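Gondura perception thread, 12/06/2022. Long one, sorry

1/ Spent the week on gripper pose. Tracker kept losing the jaws whenever they sat low in a fisheye view. White table, bright windows, black ceiling — exposure all over the place

2/ Fix so far: stop looking for the whole finger. Yellow tips only, two dark holes each. Four points, solve for the gap, done. Cervantes (our planner) only wants the gap and the midpoint anyway

3/ Flat shiny stuff is the next headache. Circuit board lying between the fingers, looks to be in a clear wrapper, and the segmenter loves the glowing red dome behind it far more than the board

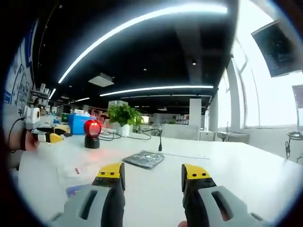
4/ Numbers
Ran 248 clips through the new build. 103 still drop a tip at least once, mostly glare. Old build was worse but I lost the log, dont ask

5/ Second gripper coming in from the right = two sets of yellow. Matcher now pairs tips by which plate they hang off. Took me 8 goes to get the sign right on the slot angle

6/ Clear bags still come back as table. Depth is no help. Thinking of just masking highlights and letting the planner go slow near them — ugly but teh Zindstead lot do it
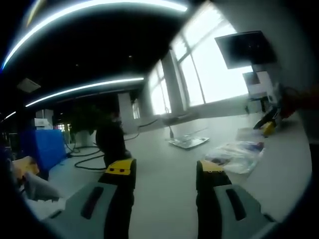 Wide-angle view, jaws open, another gripper at right.

7/ Code goes on the Brekovville repo once I've cleaned up the config. September if I'm being realistic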